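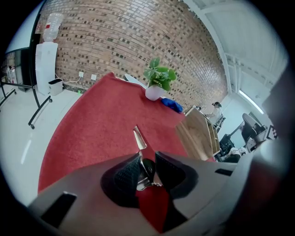

*Red carpet, light grey floor.*

**Ticket 91: Kesetti press awards, booking form**
Opened: Apr 13, 2019
Status: open, with Drotano

Fault: women on the guest list are sent the "partner of nominee" form, even when they are the nominee. 44 invitations went out this way. Erno sports desk reported it first. Two of their reporters were down as guests of men they work with.

Checked: the list from Aguirre has the right job titles. The import drops that column and fills the gap from the title field, so "Ms" becomes "partner".

Done: title rule switched off. Eight test bookings came through correctly.

To do: resend the invitations with an apology, reprint the place cards, and check whether the November dinner used the same import.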